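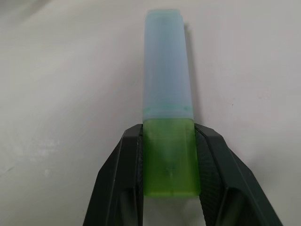 Fadwa Abdel Hamid
Stockroom lead, Tuvidton

Notes for the Hastodley talk, 16/04/2020. 40 minutes with questions.

Start with the highlighter. Blue cap, green barrel. Ask the room where they would file it. Most people say office supplies and move on. Then ask what color they would write on the form. Wait for both answers. The Mudaliar sheet has one box for color, so two people fill it in two ways and the item gets listed twice.

Give the March numbers: 580 lines on the sheet, 283 left after we merged the doubles. Don't read out the breakdown, it is in the handout.

Next, the mixed table. Leave it up for a minute before talking.
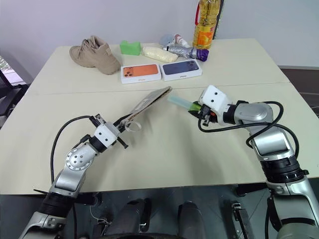 Mixed goods on the sorting table, before grouping.

Shoe, sponge, cooking oil, plush toy, phone boxes. Point out the two iPhone boxes, one with an orange top and one dark blue. Same kind of box, so one line on the sheet with two colors under it. Millon did it as two lines and we had to go back.

Oil: goes with food, stored upright, low shelf. Someone will ask about the yellow package. Say we open a query and leave the type blank until it is checked.

Skip the labels section if we are past 8 minutes on this part. Hand out the blank sheets, then questions.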